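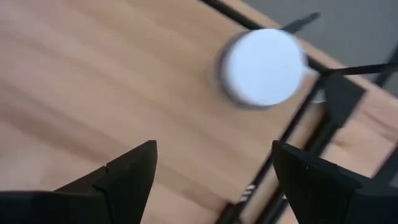
Greer Moncrieff wrote to ask us why her favourite cartoon, Zukley, had three funny people in series one and a completely different voice for the dragon in series two, and whether somebody had made a mistake!

No mistake at all, Greer, and what a good pair of ears you have. Cartoon characters can't talk by themselves, so a grown-up (or sometimes a child) stands in a quiet little room and reads the lines into a microphone. That person is called a voice actor. For the dragon they listened to 200 people, one after another, and that sort of listening is called an audition.

Then, when series 2 came along in July, the first dragon was busy with a play. The makers could have waited, but the drawings have to match the voices — every growl and giggle — and so the voice has to be recorded early on. They picked Ross Pringle instead, who practised his roar in the bath until his neighbours knocked on the wall.

Next time you watch, shut your eyes for a minute and see if you can tell which dragon you've got.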